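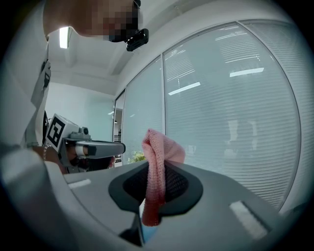 I've gone right off paper towel. We were getting through a roll every couple of days at our place, so in January I bought a stack of cheap cloths and gave each colour a job. Pink does dusting and dry wiping, and I like a knitted one with a bit of looseness in it, folded over on itself so there's a fat loop to hang on to. Blue is for benches and tables, nothing else!

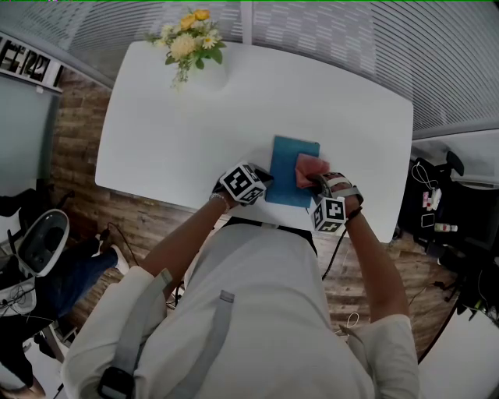
Fold them flat before they go in the drawer (I do mine in half, then half again) and you get a fresh side every time you flip one over. Wash the colours separately for the first 2 or 3 goes, on cold, and skip the fabric softener. My neighbour Omprakash swears by a splash of white vinegar in the rinse and his cloths do come up lovely. Mine get 5 minutes' soak if they've met tomato sauce, then out on the line.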